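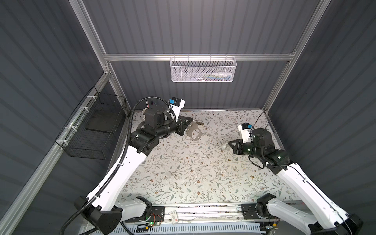

## Ticket 291: left arm loses its wrist camera

**Opened by:** Clementina Patrício
**Place:** Loureiro shared workshop, the two-arm cell
**Status:** open, waiting for a part

**Problem**

When the left arm reaches far to the front, the picture from its wrist camera stops for 2 seconds and then comes back. Sometimes it does not come back and I must restart the Stuso program. The right arm never has this fault.

**What I tried**

1. Restarted everything. No change.
2. Exchanged the two camera ports in the computer. The fault stayed with the left arm, so the port is good.
3. Moved the left arm slowly by hand with the motors off. The picture stopped when the elbow was almost straight.
4. Made 100 short moves near the base. No fault at all.
5. Looked at the black corrugated conduit. It goes from the base up the white upper arm and makes a loop to the camera. I think the loop is too short and the cable inside is pulled.

**Reply from Cristóvão Marinho, 18:40**

I agree with point 5. Please open the tie nearest to the elbow, give the loop a little more length and repeat the long reach. Do not make it so long that it touches the gripper. Also write down the joint angle when the picture stops.

**Clementina, 20:15**

Done. In 100 long moves the picture stopped 2 times, before it was almost every move. Better, but not solved. I suppose the cable is already damaged inside. I have ordered a more flexible one from Emport, they say it will come in July. Until then please keep the left arm at half reach, and do not start the test of 1,000 moves.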